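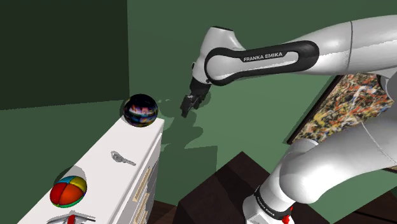
프룰로무스(Prullomus)는 문데지츠(Mundesitz) 시험동에서 운영하는 단일 팔 조작 셀 ‘제클리(Jekley)’의 가상 설비에 대해 초기 설정과 정기 점검, 장애 복구 절차를 하나로 통합한 관리 기준을 시행한다고 밝혔다. 제클리는 로봇 팔 한 대와 작업대를 시뮬레이션 환경에 구성한 셀로, 조작 프로그램을 현장 설비에 올리기 전에 검증하는 용도로 쓰인다. 팔은 흰색 외장에 ‘FRANKA EMIKA’ 표기가 있는 모델이며, 점검 대기 자세에서는 검은색 그리퍼가 흰색 수납장 옆의 빈 공간에서 손끝을 아래로 향한다. 수납장 상판에는 여러 색의 패널로 나뉜 공과 어두운 색의 광택 있는 공, 손잡이가 가는 회색 금속성 소도구 등 형상이 서로 다른 물체가 놓이며, 이들 물체는 새 관리 기준의 접촉 및 파지 점검에 그대로 사용된다.

2020년 3월 15일
글 로케야 시크데르(Rokeya Sikder), 프룰로무스 홍보팀

가상 셀 관리 기준 일원화, 점검 항목 65개로 정비

이번 기준은 셀 설정을 담당하는 부서와 점검을 담당하는 부서가 각각 관리하던 문서를 합친 것이다. 종전에는 베이스 좌표와 그리퍼 공구 좌표가 서로 다른 파일에 기록되어 있었고, 한쪽이 수정되어도 다른 쪽에 반영되기까지 시차가 발생하였다. 통합 이후에는 모든 설정값이 한 개의 기준 파일에 저장되며, 변경 시 작성자와 승인자의 이름이 함께 남는다. 점검 항목은 중복을 정리하여 65개로 확정하였다.

초기 설정은 로봇 베이스의 위치를 확정하는 것으로 시작한다. 담당자는 베이스 원점을 셀 바닥의 기준점에 맞춘 뒤 수납장 상판의 네 모서리 좌표를 입력하고, 두 값의 상대 거리가 실측 도면과 일치하는지 확인한다. 이어 각 관절의 영점과 동작 한계를 불러온다. 관절 한계는 제어 프로그램에 설정된 값보다 좁게 두며, 임시로 한계를 넓혀 시험한 경우에는 당일 중으로 원래 값으로 되돌려야 한다.

그리퍼 설정에서는 공구 중심점과 손끝의 충돌 형상을 별도로 확인한다. 화면에 표시되는 외형과 물리 계산에 쓰이는 충돌 형상은 서로 다른 데이터이므로, 외형이 정상으로 보이더라도 충돌 형상이 누락되었거나 이전 판으로 남아 있을 수 있다. 담당자는 충돌 형상 표시 기능을 켠 상태에서 그리퍼를 완전히 열고 닫아 두 형상의 차이를 기록한다. 허용 범위를 넘으면 다음 단계로 진행하지 않는다.

수납장에 대해서도 같은 원칙이 적용된다. 상판과 서랍 전면, 목재 손잡이는 각각 독립된 충돌체로 등록한다. 손잡이는 서랍 전면보다 바깥쪽에 있어 팔이 낮은 자세로 접근할 때 간섭이 발생하기 쉬운 부위로 분류되었으며, 접근 경로를 변경할 때마다 간섭 검사를 다시 실시하도록 하였다.

셀 관리 책임을 맡은 마푸즈 무나싱헤(Mahfuz Munasinghe) 선임은 “가상 설비도 설비인 만큼 현장 장비와 같은 수준의 기록이 필요하다고 판단하였다”며 “설정값 하나를 고치더라도 누가, 어떤 근거로 고쳤는지 확인할 수 있어야 한다”고 말했다.

정기 점검과 기록 도구 ‘폴’

정기 점검은 자체 개발한 기록 도구 ‘폴(Paul)’을 통해 진행된다. 폴은 점검 항목을 순서대로 불러오고, 항목별 측정값과 판정을 기준 파일과 함께 보관한다. 점검이 시작되면 팔은 대기 자세로 이동하고, 이후 관절을 한 축씩 움직여 명령값과 계산값의 편차를 측정한다. 자동 항목을 모두 처리하는 데에는 약 13분이 소요된다.

자동 점검이 끝나면 담당자가 화면을 보며 육안 항목을 확인한다. 외장 이음부의 겹침, 물체와 상판 사이의 들뜸, 그림자의 방향과 경계가 여기에 포함된다. 그림자 항목은 영상 기반 인식 프로그램을 검증할 때 결과에 영향을 줄 수 있어 이번에 새로 추가되었다. 조명 설정을 변경한 경우에는 변경 전후의 화면을 같은 시점에서 저장하고, 팔과 그리퍼의 그림자가 작업대에 드리우는 범위를 비교한다.

접촉 점검은 물체별로 실시한다. 공 형태의 물체는 상판 위에서 외력 없이 굴러가지 않는지를 먼저 보고, 이후 그리퍼로 잡아 올렸다가 같은 위치에 내려놓는다. 소도구는 손잡이 부분과 고리 모양 머리 부분을 각각 파지 지점으로 지정하여 시험한다. 물체가 상판을 뚫고 내려가거나 접촉 직후 튀어 오르는 현상이 나타나면 질량, 마찰 계수, 계산 간격을 차례로 확인한다. 여러 값을 동시에 변경하는 것은 허용되지 않는다.

관리 기준 확정에 앞서 시행한 예비 시험에서는 물체 배치를 바꾸어 가며 모두 1016회의 파지 동작을 실행하였다. 이 가운데 12회에서 그리퍼 손끝과 상판의 충돌 판정이 누락되었으며, 원인은 이전 판의 손끝 형상 파일이 일부 설정에 남아 있었던 것으로 확인되었다. 해당 파일은 삭제되었고, 누락이 발생한 배치는 별도 목록으로 보관하여 설정 변경 후 재시험에 사용한다.

예비 시험을 총괄한 아프로자 와니가세카라(Afroza Wanigasekara) 책임은 “누락 사례는 모두 낮은 물체를 비스듬히 잡는 동작에서 나왔다”며 “동작이 끝까지 수행되어 성공으로 기록되었기 때문에 결과 집계만으로는 찾기 어려웠고, 접촉 기록을 따로 대조하면서 확인할 수 있었다”고 설명했다.

장애 발생 시 복구 절차

장애가 발생하면 담당자는 먼저 계산을 정지하고 그 시점의 상태를 저장한다. 셀을 초기화하는 것은 상태 저장이 확인된 다음에만 가능하다. 저장된 상태는 원본과 분리된 복사본에서 재현하며, 재현에 성공한 경우에 한하여 설정 수정에 들어간다. 재현되지 않는 장애는 미해결로 분류하고 기준 파일은 변경하지 않는다.

수정이 완료되면 해당 항목과 그에 연결된 항목을 다시 점검한다. 예를 들어 그리퍼의 공구 좌표를 고친 경우에는 파지 지점과 접근 경로, 손잡이 간섭 항목이 재점검 대상이 된다. 베이스 좌표를 고친 경우에는 전 항목을 처음부터 실시한다. 재점검 결과는 수정을 직접 수행하지 않은 담당자가 승인한다.

아리프 콘도카르(Arif Khondokar) 기술지원 담당은 문데지츠 시험동 근무자를 대상으로 복구 절차 교육을 진행하고 있다. 교육 과정은 충돌 형상이 어긋난 셀을 제시하고 참가자가 저장, 재현, 수정, 재점검을 순서대로 수행하는 실습 위주로 구성되었다. 교육을 이수하지 않은 근무자는 기준 파일을 열람할 수 있으나 수정할 수는 없다.

적용 일정

새 관리 기준은 제클리 셀에 우선 적용된다. 프룰로무스는 오는 6월까지의 점검 기록을 검토한 뒤 항목별 점검 주기를 조정할 계획이다. 검토 과정에서 허용 범위가 지나치게 넓거나 좁은 것으로 판단된 항목은 근거 자료와 함께 개정안에 반영된다.

아킬 자토이(Aqeel Jatoi) 시험동장은 “당분간은 셀을 추가하기보다 제클리 한 대의 기록을 충실히 쌓는 데 집중하겠다”며 “개정안은 현장 담당자의 의견을 받은 후 공지할 예정”이라고 밝혔다.

관리 기준의 요약본과 점검 항목 목록은 프룰로무스 홍보팀에 요청하면 받아볼 수 있다. 설정 파일 원본과 폴의 내부 기록은 제공 대상에서 제외된다.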